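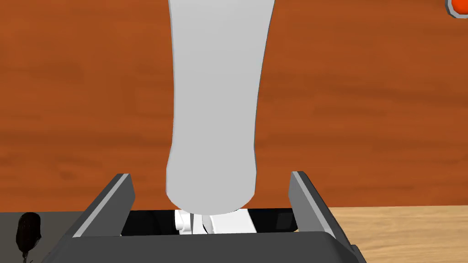 Item 1 was the simulator run ahead of the open day, Urs had it up on the big screen before the rest of us had sat down. General feeling good. Loukia thought the gripper view is the one visitors should see first – two dark fingers standing wide open, the white arm coming down between them, and no need to explain much. Urs not so sure, says people will want the whole bench. The orange wood grain on the simulated table was liked by most, though it looks nothing like our real bench and somebody will ask. Agreed to leave it.

Home > About us > Meetings > Minutes

News Meetings Members Workshop Contact

Minutes, open day planning, 23/03/2021
Chair: Loukia Kalogeropoulos. Notes: Urs Wallner from item 2 onwards (sorry for the handwriting, typed up same night).

2. Last minutes
Agreed. One correction, the Gisler room holds 35 seated and not 29 as written. 29 is with the demo table in. So 29 is the number for the open day and 35 for the talk in the evening.

3. Visit to Kimex
Loukia went over to look at how they run their demonstrations. Main points from her notes:
– visitors stand behind a rope, no chairs, short slots
– the simulator runs on one screen the whole day, real arm only on the hour
– person at the screen does not talk, a second person does
– they had a queue at the door by lunch and no one looking after it
She liked the silent operator. Discussion on whether we have enough people to do the same. Probably, if the slots are kept short. Kimex also offered to lend us their rope and posts, accepted with thanks, Urs to collect.

4. Running order for the day
Long one this. Draft order as follows, nothing final:
Doors, coffee, coats in the side room
Welcome (Loukia, five minutes and no longer please)
Simulator on the wall screen, arm and gripper
Real arm on the bench, the Mimon task first and then Hitik if there is time
Questions
Next group in
Urs wants Hitik dropped altogether. It was slow at the last rehearsal and had to be restarted. Loukia would rather keep it in as the longer task for the evening crowd. Left open, see actions.
Question whether visitors can steer the simulated arm themselves. Yes in the simulator, no on the bench. Needs a spare mouse and somebody stood next to them. Children to have a go too, with a box to stand on.

5. Screen and views
Back to item 1 for a bit. Screen can be split, gripper view left and whole bench right, which would suit everyone. Urs tried it during the meeting and the right half came up very small. He'll have another go with the older projector. Lettering for the screen: name of the task only, large, bottom of the picture. No logos.
Loukia asked for the blinds down as the wall screen washes out in the afternoon. One blind is stuck, reported before, report again.

6. Safety
Same rules as always. Tape line on the floor in front of the bench. Stop button within reach of the operator and tested before each group, not just in the morning. Nobody leans over the bench, members included. Long hair and scarves to be mentioned in the welcome. Cables across the doorway want moving, they were a nuisance last time and the tape had come up by the end.

7. Leaflets
1000 printed last year and a good half still in the cupboard. Address is right, phone number is wrong. Sticker over it agreed, cheaper then reprinting. Loukia has the stickers.

8. Money
Coffee and cups as before. No charge on the door. Tin by the leaflets for anyone who wants to give.

9. Date
May still the plan. Two dates put forward, neither suits Kimex for the rope. Loukia to ring round and settle it.

Actions
Urs – collect rope and posts, try split screen with older projector, time the Hitik task start to finish and report back
Loukia – date, stickers, blind (again), write welcome
Urs and Loukia – walk through the full order once with the simulator only, then once with the bench
All – names for slots on the sheet by the kettle please, only 2 down so far

10. AOB
Key to the side room is missing. If it's in your coat please bring it back.
Request for a second rehearsal in the evening so that people who work can come. Agreed.
Biscuits ran out at item 4.

Next meeting same place, starting half an hour earlier becuase of the projector.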